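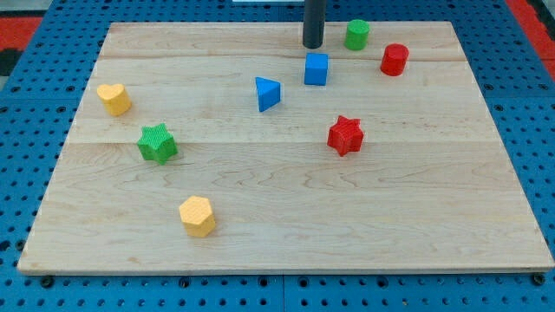
Step 2: Take your blood pressure at home

Sit quietly for five minutes before the first reading, with your back supported and both feet on the floor. Do not drink coffee or smoke in the last 30 minutes.

Put the cuff on your bare upper arm – not over a sleeve – and rest the arm at the height of your heart. Take two readings, one minute apart, and write down both. Repeat in the evening for 6 days.

Step 3: Bring the results

Give your list to the nurse, Tia Oakley, at the Skisthorpe surgery. Please bring your monitor also, so she can check the cuff size.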